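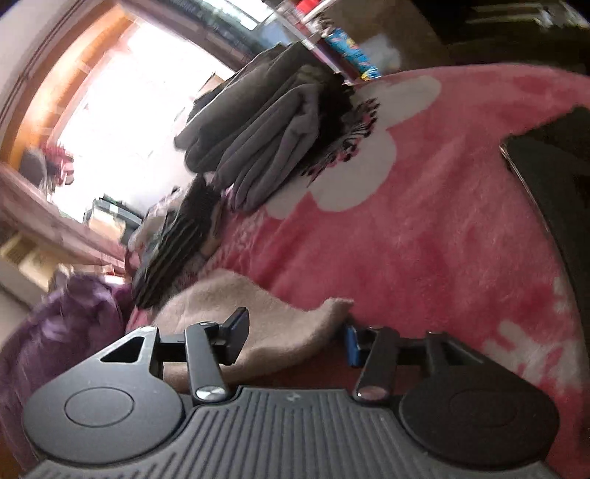
Tridley, 26 de março de 2021

Procuro gente que dobre roupa. A sério! Gente que dobra bem, gente que dobra mal, gente que faz uma bola com a manta e a enfia no armário antes que ela se desfaça (eu, durante anos). Estou a preparar com a Mansa Amoah um caderno prático sobre roupa de cama e panos grandes, chama-se Clunusero, e chegámos àquela fase em que já só sabemos dobrar à nossa maneira e precisamos de ver outras mãos a trabalhar.

O assunto parece pequeno até se ter uma manta felpuda em cima da cama e um pano macio por cima dela. O pano agarra-se ao pelo, os cantos fogem, puxa-se de um lado e aparece uma prega do outro. Com lençóis de algodão toda a gente tem um truque da mãe ou da avó, mas com estes tecidos fofos cada um inventa, e são essas invenções que eu quero apanhar para o caderno.
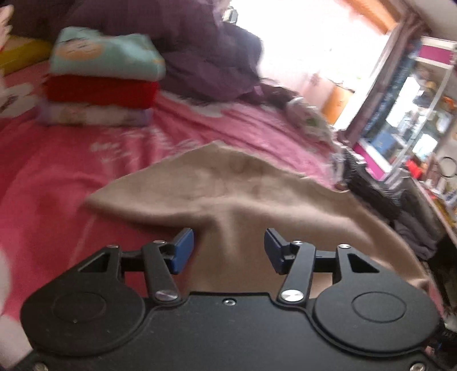

Pano castanho por dobrar, em cima da manta cor-de-rosa.

Como é que funciona? São duas sessões, cada uma de 90 minutos, na nossa sala da rua Kestance. Na primeira, cada pessoa estende, alisa e dobra como faz em casa, sem instruções nenhumas, e vai falando enquanto dobra — é a parte de que mais gosto, porque saem histórias ótimas. Na segunda trocamos: experimenta-se o método de outra pessoa e diz-se o que correu bem e o que deu vontade de atirar o pano pela janela. Trabalhamos em grupos de quatro, com cama, mantas e panos nossos. Quem quiser pode trazer uma peça de casa, daquelas que nunca ficam direitas na prateleira.

Temos lugar para até 50 participantes. Não é preciso experiência, mas tens de ter mais de 18 anos e conseguir estar de pé e inclinar-te sobre uma cama de altura normal (se isto for um problema, escreve na mesma, há também uma mesa larga e dobra-se lá muito bem). Gostava imenso de ter pessoas que já trabalharam em hotéis, lavandarias ou lares, e também quem vive sozinho e dobra tudo sem ajuda, que é outra ginástica completamente diferente. Canhotos, apareçam, por favor! Até agora só tenho uma.

A participação é paga no fim da segunda sessão, por transferência, e as deslocações de autocarro são reembolsadas contra bilhete. Há chá, e há um bolo que a Mansa faz e que fica longe dos tecidos — regra da casa.

Tomamos notas durante as sessões e podemos citar frases no caderno, com o primeiro nome ou sem nome, como cada um preferir. Se mudares de ideias depois, avisas e a frase sai. O caderno fica pronto em junho e todos os participantes recebem um exemplar.

Para te inscreveres, manda uma mensagem à livraria Baidoo, que está a receber os nomes por nós, ou deixa lá um papel ao balcão. Diz-me como te chamas, em que dias te dá jeito (manhãs ou fins de tarde) e qual é a peça de roupa de cama que mais te irrita. Respondo a toda a gente, às vezes com um bocadinho de atraso.

Akosua Nutsugah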